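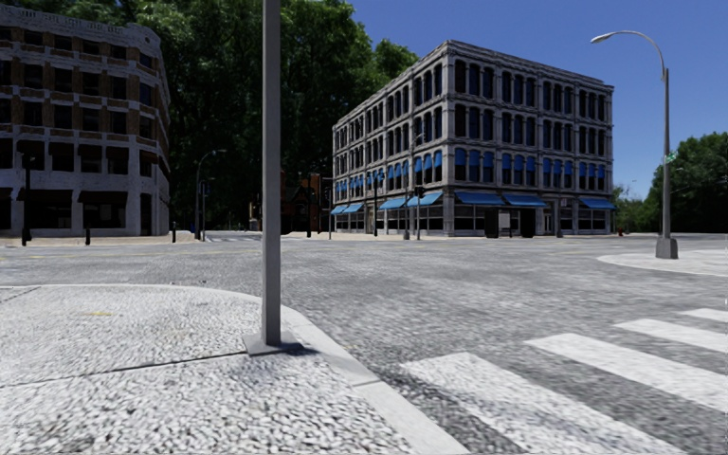 Section 5: Setting Up a Crossing Trial

Coman Simulator, Mulldale Intersection

Use this section to set up and run one block of crossing trials for the sidewalk robot. The planner and camera model must already be installed (see Section 3). Allow an afternoon for your first block.

Before you start

Check that the Mulldale map loads with the default daytime sky. The start view should show the pebbled corner pavement at lower left, the crosswalk stripes at lower right and the gray stone building with blue awnings across the intersection. If the awnings are plain white or the trees are missing, the texture pack did not unpack correctly. Install it again before going on.

Steps

1. Open the Mulldale map and select the start pose named "corner pole." The tall gray pole with no sign should be left of center.

2. Turn off traffic and pedestrians. The baseline block is run on an empty street. Moving traffic is covered in Section 6.

3. Load the curb detector. Choose Grusa for the learned model or Edge for the hand-tuned one. Do not switch detectors in the middle of a block.

4. Set the number of trials to 200 and enter a seed. Write the seed in the run log by hand as well as saving it in the config file.

5. Set the goal on the pale rounded corner beyond the crosswalk, where the tall streetlight stands. Keep the goal marker clear of the streetlight base.

6. Press Check Route. The planned path should follow the painted stripes. If it cuts across the open asphalt, reload the crosswalk layer and check again.

7. Start the block. Leave the preview window closed unless you are looking for a fault. It slows the renderer.

8. When the block ends, export the results and copy them to the shared folder under your initials.

Note: The smooth curb and the pebbled pavement are close in color. The Edge detector often reports the curb late at this corner. This is a known result and should be logged as a late detection. Do not raise the contrast to correct it.

Note: Worn patches in the nearest stripe are part of the map texture. Leave them in.

Caution: Do not compare blocks run with different camera heights. Piyumi Saha found that a small change in height moved the detection distance more than the change of detector did. Her correction table does not cover this map.

Caution: Deleting a block also deletes its seed record.

Reference results

The reference set holds 3,932 completed trials run by Florin Munteanu and Olumide Oyewole on map version 13. Trials stopped by hand were left out. Your late-detection rate for Grusa should fall within the range given in Appendix B. If it does not, repeat the block with the reference seed and send both logs to Macarena Toledo.

Last revised August 16, 2020.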